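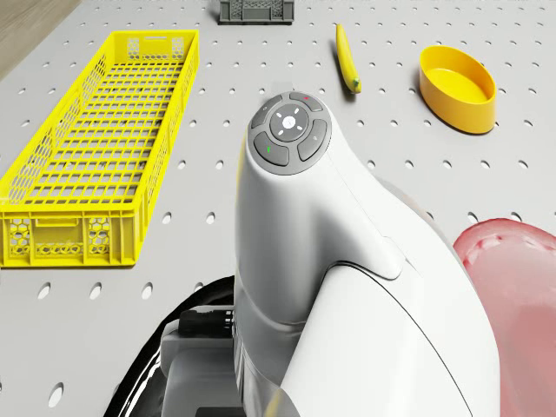 Roboterarm über einer Lochplatte, Computersimulation

Kategorie: Raumfahrt › Satellitenbeobachtung › Häufige Fragen

Häufige Fragen zum Beobachtungsprogramm Flisuvar

Zuletzt aktualisiert: 9. Juni 2026

Das Programm Flisuvar erfasst Überflüge künstlicher Erdsatelliten und stellt die daraus gewonnenen Positionsdaten der Öffentlichkeit zur Verfügung. Träger ist die Sternwarte Tovby. Die folgenden Antworten richten sich an Personen und Einrichtungen, die Beobachtungen einreichen oder Daten aus dem Bestand nutzen möchten.

Wer kann am Programm teilnehmen?

Die Teilnahme steht Privatpersonen, Schulen, Vereinen und Hochschulinstituten offen. Eine Mitgliedschaft in der Sternwarte ist nicht erforderlich. Minderjährige benötigen die schriftliche Zustimmung einer erziehungsberechtigten Person; das entsprechende Formular wird mit den Anmeldeunterlagen versandt.

Entstehen Kosten?

Nein. Anmeldung, Einreichung und Datenabruf sind gebührenfrei. Aufwendungen für Instrumente, Anfahrt oder Internetzugang werden nicht erstattet.

Welche Objekte werden erfasst?

Aufgenommen werden Nutzlasten, ausgebrannte Raketenstufen und größere Trümmerteile in niedrigen und mittleren Umlaufbahnen. Der Katalog umfasst derzeit 2857 Objekte. Für 1764 davon liegen Beobachtungen von mindestens zwei verschiedenen Standorten vor; nur diese werden im Katalog als »bestätigt« geführt. Meteore, Flugzeuge und Wetterballone gehören nicht zum Gegenstand des Programms. Entsprechende Meldungen werden ohne weitere Bearbeitung geschlossen.

Welche Ausrüstung wird benötigt?

Für visuelle Beobachtungen genügen ein Fernglas, eine Sternkarte und eine Uhr, die mit einem Zeitsignal abgeglichen wurde. Für fotografische Beobachtungen ist eine Kamera mit manueller Belichtungssteuerung auf einem festen Stativ erforderlich. Die Zeitangabe darf höchstens um eine halbe Sekunde abweichen. Aufnahmen ohne belastbare Zeitangabe können nicht ausgewertet werden — auch dann nicht, wenn die Strichspur einwandfrei erkennbar ist.

Welche Angaben muss eine Meldung enthalten?

Erforderlich sind der Beobachtungsort mit geografischer Breite, Länge und Höhe über dem Meeresspiegel, der Zeitpunkt in Weltzeit (UTC), mindestens zwei Positionen relativ zu bekannten Sternen sowie eine Schätzung der Helligkeit. Ortsangaben werden in der Veröffentlichung auf volle Kilometer gerundet. Wer dies nicht wünscht, kann bei der Anmeldung eine Standortkennung beantragen; die Koordinaten verbleiben dann ausschließlich bei der Auswertungsstelle.

Wie lange dauert die Prüfung einer Meldung?

In der Regel liegt das Ergebnis nach 5 Werktagen vor. In Monaten mit hohem Meldungsaufkommen kann sich die Bearbeitung verzögern, zuletzt war dies im Mai der Fall. Von Rückfragen zum Bearbeitungsstand innerhalb dieser Frist bitten wir abzusehen.

Meine Meldung wurde abgelehnt. Was kann ich tun?

Mit der Ablehnung erhalten Sie einen Fehlercode. Am häufigsten sind der Code Z (Zeitangabe unzureichend) und der Code P (Position nicht zuzuordnen). Bei Code P kann die Meldung mit korrigierten Sternkoordinaten erneut eingereicht werden. Bei Code Z ist eine erneute Einreichung nur möglich, wenn die Abweichung der Uhr nachträglich belegt werden kann. Über Einsprüche entscheidet Frau Seo-ah Ban, Leiterin der Auswertungsstelle.

Werden auch Satelliten mit nicht veröffentlichten Bahndaten geführt?

Ja, sofern die Positionen ausschließlich aus eigenen Beobachtungen der Teilnehmenden stammen. Das Programm äußert sich nicht zu Zweck, Betreiber oder Nutzlast solcher Objekte. Anfragen, die über Bahnelemente und Helligkeitsverlauf hinausgehen, werden nicht beantwortet.

Kann das Programm den Wiedereintritt eines Objekts vorhersagen?

Nur eingeschränkt. Die Dichte der oberen Atmosphäre schwankt mit der Sonnenaktivität, und die Lage eines taumelnden Körpers ist meist unbekannt. Selbst wenige Stunden vor dem Wiedereintritt bleibt der mögliche Ort deshalb über weite Teile der Bahn offen. Die Sternwarte Tovby gibt keine Warnungen heraus. Zuständig sind die jeweiligen nationalen Behörden.

In welchem Format stehen die Daten bereit?

Die Positionsdaten werden als Textdatei mit Trennzeichen angeboten, die Bahnelemente zusätzlich im zweizeiligen Standardformat. Zur Bearbeitung kann das Auswertungsprogramm Dinutia verwendet werden, das Herr Gumaro Quintero für die Sternwarte betreut. Ältere Fassungen des Programms lesen die seit Mai gültige Spaltenordnung nicht mehr ein. Bitte verwenden Sie die jeweils aktuelle Version.

Dürfen die Daten veröffentlicht werden?

Eine Veröffentlichung ist unter Angabe der Quelle »Flisuvar, Sternwarte Tovby« gestattet. Die Rechte an eingereichten Fotografien verbleiben bei den Urheberinnen und Urhebern — eine Nutzung der Bilder bedarf ihrer gesonderten Zustimmung.

Gibt es Angebote für Schulen?

Einführungen für Schulklassen finden während der Schulzeit nach Vereinbarung statt. Im vergangenen Schuljahr nahmen rund 66 Klassen teil. Anfragen nimmt Frau Esi Baidoo entgegen. Bitte nennen Sie Klassenstufe, Gruppengröße und zwei mögliche Termine.

Wie kann ich die Teilnahme beenden?

Eine formlose Mitteilung an die Auswertungsstelle ist ausreichend. Personenbezogene Daten werden daraufhin gelöscht. Bereits veröffentlichte Beobachtungen bleiben ohne Namensnennung im Bestand.

Sternwarte Tovby · Auswertungsstelle Flisuvar | Kontakt | Impressum | Datenschutz | © 2026 | Nach oben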